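Two-arm home build, view from the head cam is tilted in sim and base drifts in the hallway

Posted by hustetti_garage, February

Building a two-arm mobile thing at home, wheeled base, parallel grippers both sides. Real one is half done on the bench so most of my evenings are in the simulator. Modeled my own hallway, put the robot in, drive it down to the end wall and back. Controller board is a Trurnitz, arm code is mine, mostly.

Two problems. First, camera view comes out rolled way over. Everything leans. Driving by it makes me slightly ill. 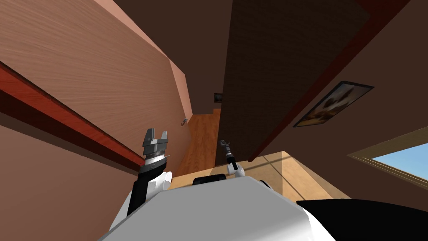
Second thing is drift. Command straight ahead and over the length of the hall it creeps left until the base rubs the wall. Run it 31 times now, same direction every time. Swapped wheel friction values left/right, no change. Mass looks fine, 2,000 g on each arm and I checked both twice. Arms don't collide with anything untill the base gets close.

Are these the same problem or two? Would like to sort it before I cut the real camera bracket, only got material for one.

Waltraud Lenz

Two problems I think. Camera first, easy one.

Your camera is a child of some link that already has a rotation on it. So you set roll to zero in the camera and it's zero relative to a crooked parent. Print the world pose of the camera, not the local one. If roll is way off there, walk up the tree till you find the joint that adds it. Mine was a neck joint where I'd typed degrees and the loader wanted radians. Took me a whole evening, felt dumb.

Don't fix it by rotating the image afterwards. You'll forget, and then the arm targets come out wrong.
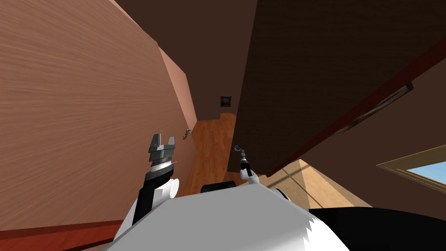 Drift is harder. First thing I'd do is drive with both arms folded in tight. You've got the left gripper up next to the wood-grain wall with that little gray fixture just to the right of it, and the other arm reaching toward the end of the hall. That isn't a symmetric pose, so your center of mass isn't in the middle either, even with matched arms. Fold them, run it again, compare. If the drift gets smaller its the load. If it stays the same look at the wheel axes, one of them may not be square to the base. Also check the fixture's collision shape before you go near it with the gripper. Imported handles and hooks often get a big fat box around them.

Save the bracket for last!!

duda_workshop

friction. its always friction

flurnwood_bench

Disagree with friction, he swapped the values and nothing moved.

Look at your time step. I had a base that pulled left and it was the wheel controllers updating one after the other instead of together, so left wheel always got its command a step late. Tiny, but over a long hall it adds up. Line 117 in my drive script, one loop where it should of been one call. Quick test: drive it backwards. If it still pulls, note which side, then swap the order the wheels are listed in and go again. Side flips = it's the order.

And yes to what Waltraud said on the radians. Check the neck joint first. For the real bracket I'd slot the holes so you get a few degrees to play with, drilled mine fixed and had to redo it.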